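Looking after a pale wooden table in a shared room
Posted in: Furniture and Surfaces

Brimholm

Hello all, I hope this is the right corner of the site to ask. I help look after a big shared workroom and in February we were given a lovely long table with a wooden top, a sort of pale honey colour with the grain running along it. Everybody uses it, for all sorts, and everybody brings a drink with them, and there lies my trouble! I have already found two pale rings near one end, the sort you get from a hot mug, and I do so want to keep the rest of it nice.

I don't want to be the person who puts up a notice saying no drinks. People work long hours in there and a cup of tea is half the pleasure of the place. The top has a smooth finish with a bit of a shine to it, but I couldn't tell you whether it is oil, varnish or something else altogether, as it came to us second-hand with no paperwork.

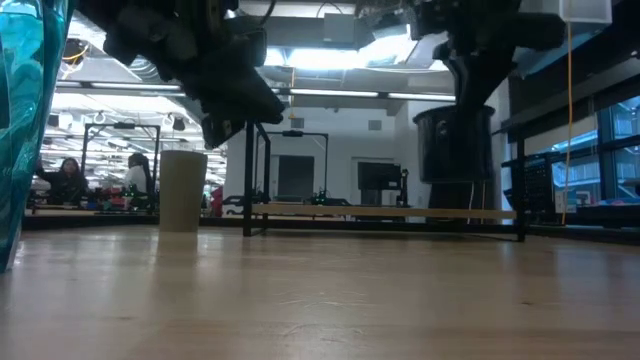
The table, with a paper cup on it as usual.

So my questions are: how do I find out what the finish is, can the rings be got out without making things worse, and is there a coaster that people will put up with? I bought a set of 12 cork ones and they have all wandered off. We have 40 people coming and going in a busy week, so it needs to be something simple. Thank you in advance, and sorry for going on.

Zondalon

Drop of water on it. If it beads it's varnished or lacquered, if it soaks in and goes dark it's oil or wax. Don't use bleach.

Gianni Sartori

What a nice thing to be given, and please don't despair over two rings, they are very often only in the finish and haven't reached the wood at all. White or cloudy rings are moisture caught near the surface. Dark ones are a different matter and usually mean the water has gone right through, and those want sanding, so I would leave them to someone who does it for a living.

The water drop is a good start, but do try it somewhere out of sight (underneath, if the underside has been finished the same way) and give it a good ten minutes before you decide. If it beads, lay a dry cotton cloth over the ring and go over it with a barely warm iron, no steam, a few seconds at a time, lifting the cloth to look. I did my mother's sideboard this way and it took me most of an evening with the radio on, but it came up beautifully. If it turns out to be oiled, a little of the right oil rubbed along the grain will often do the trick, and remember to spread the oily rags out flat outdoors to dry, as they can catch fire if you leave them in a heap.

As for coasters, I gave up on little ones years ago! Get a long felt runner or a couple of big cork mats and put them where people naturally set their drinks down. Too big to walk off with, you see. Paper cups are kinder than mugs on the whole, but they do go soft at the bottom if they're left standing half full, so a bin close by helps.

Farina

I just use mayonnaise on rings, leave it overnight and wipe off. Worked on mine but mine was an old pine thing so I wasn't fussed. Agree with Gianni about the big mats.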